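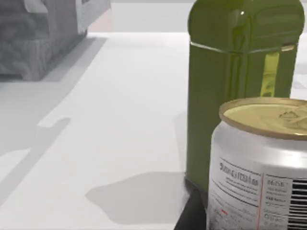

# Grey

Grey is the family of colours that sits between black and white, and I've been keeping this article going since I started at the Codetti paint counter, so forgive the bits where I wander off into tins and rollers. A true (or neutral) grey has no hue at all. Most of the greys you'll meet on a colour card aren't true greys, because they've got a touch of blue, green, brown or pink mixed in, and that touch is what people end up arguing about in their lounge rooms!

## Spelling

I write *grey*, as do most people in Australia, New Zealand and Britain. *Gray* is the usual American form. Both go back to the Old English *grǣg*, and both were floating about for centuries before anyone settled on one. Greyhound keeps its *e* everywhere, even in the States, and the dog's name probably has nothing to do with the colour anyway.

## Making grey

The simplest way is black into white. Start with the white and add the black in tiny amounts - I mean a matchstick's worth at a time - because it's very easy to go too dark and very expensive to come back. Many blacks lean blue once they're let down with white, and this catches people out with carbon black in particular.

Painters often mix complementary colours instead, such as ultramarine with burnt sienna. You get a livelier grey that way, and you can tip it warm or cool without opening another tube. Aušra Rimkutė, who taught the evening class I went to in Rodow, wouldn't let us have black on the palette for the whole first term. I grumbled then, but I still mix mine her way at home.

## Warm and cool greys

Warm greys carry some yellow, red or brown. Cool ones carry blue or green. In a south-facing room in Australia you're mostly getting indirect light, and a cool grey in there can look properly gloomy by mid-afternoon, so I'd nearly always try a warm one first. Test it on a big bit of card and shift it around the walls over a couple of days.

Our two biggest sellers are Gritenero 1034, a warm mid-grey, and Gritenero 2658, which looks neutral in the tin and goes faintly violet next to cream carpet. Igor Jasińska in the tinting room swears by 2649 for weatherboards. I find it a bit heavy myself, though it's lovely on a front fence.

## Grisaille

Grisaille is painting done entirely, or nearly entirely, in greys. It was used for the outer wings of altarpieces, often to imitate stone carving, and also as an underpainting with coloured glazes laid over the top. It's a terrific exercise if you're learning tone (and cheap, you only need two tubes).

## In language

A grey area is something without clear rules. Grey matter is brain tissue, which is more of a pinkish-grey when it's living. Grey nomads are retired Australians towing a caravan up the coast, usually in winter, and I fully intend to become one.

## See also

- Achromatic colour
- Taupe
- Undertones in house paint
- Whitewash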